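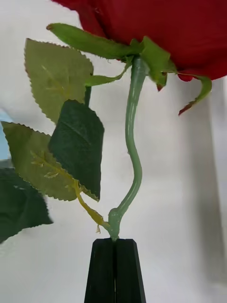 Property Damage Claims After a Collision: Notes on Repair Estimates, Total Loss and Rental Periods

September 19, 2018

Most questions sent to the Claton office after a crash concern the vehicle, and most arrive before any injury claim has taken shape. This item covers the property damage side only. It applies to passenger cars, light trucks and motorcycles. Commercial trucks are handled under different policies and will be covered separately.

Two routes to payment

An owner whose vehicle was damaged by another driver can usually claim in one of two ways. The first is a claim against the at-fault driver's property damage liability coverage. The second is a claim under the owner's own collision coverage, if the policy has it.

The liability route carries no deductible, but the other insurer will not pay until it has accepted fault. That step can take weeks when the drivers disagree or when the police report has not been released. The collision route is normally faster. The owner's insurer pays the repair cost less the deductible and then seeks repayment from the other carrier. If it recovers the money, some or all of the deductible comes back to the owner. If fault is shared, the refund may be partial.

An owner may start under one route and switch to the other before payment is made. Both insurers should be told in writing. The same damage cannot be paid twice.

The first estimate

The first estimate is written from what the appraiser can see with the vehicle assembled. It seldom includes damage behind a bumper cover, inside a door or under the floor. When the shop takes the vehicle apart and finds more, it sends a supplement to the insurer, and work on the added items should wait until the supplement is approved.

In a recent file from Ledesma, the first estimate on a four-door sedan struck from behind omitted a bent rear body panel. The supplement came to $1,143. The insurer approved it after a second inspection, and the completion date moved back. Nothing in that sequence was unusual. An owner who has already signed a property damage release should read it closely before assuming that a supplement will be paid, as the wording may close the claim at the original figure.

Estimates list parts by type. The usual categories are new parts from the vehicle maker, new parts from other makers, used parts and rebuilt parts. The type allowed depends on the policy and on state law. If the estimate uses abbreviations with no key, ask the appraiser for one.

Labor appears in hours, multiplied by an hourly rate. Paint time, body time and mechanical time are listed on separate lines and may carry separate rates. When a shop's posted rate is higher than the rate the insurer will pay, the difference should be settled between them before work begins. Otherwise it may appear on the owner's final bill.

Total loss

A vehicle is treated as a total loss when repair costs reach a set share of its value before the crash, or when repair costs plus salvage value exceed that value. Which test applies depends on the state. The loan balance plays no part in either test.

Actual cash value is the price the vehicle would have brought immediately before the crash, given its age, mileage, options and condition. Insurers generally rely on a valuation report built from comparable vehicles in the area. The owner is entitled to ask for the full report, and should check the following items:

Trim level and engine. A lower trim entered by mistake will carry through every comparison.

Mileage. The figure should match the odometer at the date of loss.

Condition adjustments. Each deduction should be tied to something recorded at inspection.

Comparable vehicles. They should be the same model year and within a reasonable distance. One report reviewed this year for a Jarna resident used a listing 238 miles away, although closer listings were available.

Recent work, such as tires or a replaced transmission, rarely adds its full cost to the value. Receipts should still be sent. In the Jarna file, the corrected report raised the offer by $745, most of it from the trim level and the substitution of a nearer listing.

If the owner keeps the vehicle, the insurer deducts the salvage value from the payment, and the title is branded under state rules. A branded title can affect later coverage and resale, and an inspection may be required before the vehicle can be registered again.

Rental and loss of use

Under a liability claim, the rental period generally runs for the time reasonably needed to complete repairs. For a total loss it usually ends shortly after the offer is made, whether or not the offer has been accepted. Many carriers give notice of no more than 48 hours. Under a collision claim, rental is paid only if the policy includes rental coverage, and both a daily limit and a total limit apply.

Delays caused by a parts shortage are a common source of dispute. The owner should get a dated note from the shop naming the part and the expected arrival. An owner who does not rent may still have a claim for loss of use, measured by the rental price of a similar vehicle. Not every state allows this for a total loss.

Storage and towing

Storage charges begin on the day the vehicle reaches the yard. They continue each day until it is moved, and an insurer may refuse to pay for days it considers avoidable. The Flundel Road yard and most others in the county will release a vehicle only to the registered owner or to a person holding a signed release. Remove personal items, toll tags and license plates where state law permits. If there is likely to be a product defect claim or a serious injury claim, the vehicle should be preserved in its present condition and should not be released for salvage.

Records to keep

The claim file should contain the police report number, both claim numbers, every version of the estimate, all supplements, the valuation report, rental and towing receipts, and dated photos of the damage taken before repairs. Keep emails in full. After a telephone call, write down the date, the name of the adjuster and what was said.

Deadlines for property damage suits differ from those for injury suits in many states, and the property deadline may be the later or the earlier of the two. Policy notice requirements are shorter than either. The policy in force on the date of the crash is the one that controls, including any change page issued after a May renewal.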